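Journal > Work and Workplaces > Automation at the Dollton cellar

I have been asked several times since August to set down how the introduction of automated handling at Dollton has affected the people who work there. I have put it off, partly from caution and partly because the picture kept changing. The arrangements are now settled enough to describe, and I do so here in a personal capacity, as operations manager of the site and not on behalf of Grorneo, which owns it.

Dollton stores and dispatches wine for restaurants, hotels and a number of private customers. It employs 20 people across two shifts. On an ordinary day the cellar sends out 4,000 bottles, most of them in full cases, which have been moved by conveyor for many years without anyone remarking upon it. The difficulty has always been with the remainder: mixed orders, display pieces and presentation racks, in which each bottle must be picked up singly, turned and laid down by hand.

That work was done at what we call the Saithong bench, named after the customer whose display orders first made it necessary. It was regarded as light duty. The accident book suggested otherwise. Staff assigned to the bench for long periods reported sore wrists and thumbs more often than those who lifted cases all day, and two experienced colleagues had asked to be moved from it permanently. When the company proposed that a robot arm should take on part of the racking, the bench was the natural place to begin.

What was said beforehand

The first staff meeting was not a success, and I accept responsibility for that. We presented figures on output before we had said anything about jobs. Several people left the room believing that a decision had been made about their employment and was being kept from them. It took a second meeting, held on a Sunday so that both shifts could attend on paid time, to put matters right.

At that meeting the company gave three written undertakings. No post would be lost as a result of the trial. Nobody would be moved to a lower grade. Any member of staff could stop the arm at any time and would not be asked to justify it afterwards. The last of these was added at the request of Rungnapa Jaidee, who had worked at the bench for longer than anyone else and who became, some weeks later, its first cell supervisor. She had seen at a previous employer how reluctant people become to press a stop button when each stoppage is entered against their name.

The work at the bench

The arm is fitted with a two-fingered gripper and a small camera. Its task is narrow. It takes a bottle, holds it upright, and is then to place it on its side in a wire rack. The grey work surface has been marked out in squares with blue tape, and the squares have become part of the language of the bench. Staff speak of a rack being "one square over" in the way they might once have said "a bit to the left".

The practice period lasted longer than we had planned. We began with a block of 200 placements, each one watched by a member of staff, and extended it to 362 when it became clear that the supervisors wanted more time with the equipment before working at normal pace. I was at first impatient with the extension. I now think it was the most useful part of the whole exercise. It was during those additional runs that the staff stopped standing back from the machine and began to form opinions about it.

Most of the questions they raised concerned the glass. A dark, glossy bottle reflects the lamps and a good deal of the room besides, and the people at the bench wished to know how much this mattered to the camera. They asked for the lamps to be moved, then for them to be moved back, and kept a notebook of the results. The present positions are theirs.
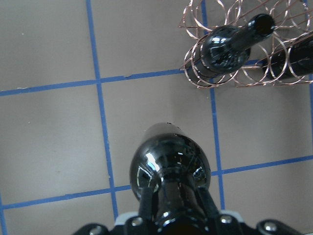 What has changed for the staff

The plainest change is in the hands. Staff at the bench now spend the greater part of a shift supervising, preparing racks and checking finished ones. They still rack by hand when an order calls for an unusual shape, and all of them are required to do so for part of each week in order to keep the skill. Reports of wrist pain have fallen. I would not wish to draw too much from a short period, but the two colleagues who had asked to leave the bench have both returned to it.

The second change is in training and pay. Cell supervisor is a graded post, one step above cellar operative, and four people now hold it. The course was prepared at our Nalberg site and delivered during working hours. Two candidates did not pass at the first attempt and were given the time to try again.

There have been losses as well, and I was asked to include them. The bench used to be a sociable place. Two people would work facing each other, and a new starter learned as much from the conversation as from the instruction. A supervisor now tends to work alone, with attention on the rack. Rungnapa has told me plainly that the days feel longer. We have since placed the packing table alongside, so that there is somebody within talking distance — a modest remedy, and one we should have thought of before the furniture was fixed to the floor.

Some colleagues also feel that a well-filled rack no longer belongs to anyone. Under the old practice the person who finished a display rack signed the card that went out with it. The cards were dropped during the trial through an oversight on my part. They have been restored, and are signed by the supervisor who checks the rack.

Matters still open

The company would like to extend the arrangement to the night shift. The staff have asked that no one should supervise the arm alone after ten in the evening, and I have supported them in this. A reply is awaited. There is also the question of whether Nalberg should have a bench of its own, on which I have been asked for a written opinion. I intend to send the supervisors' notebook with it.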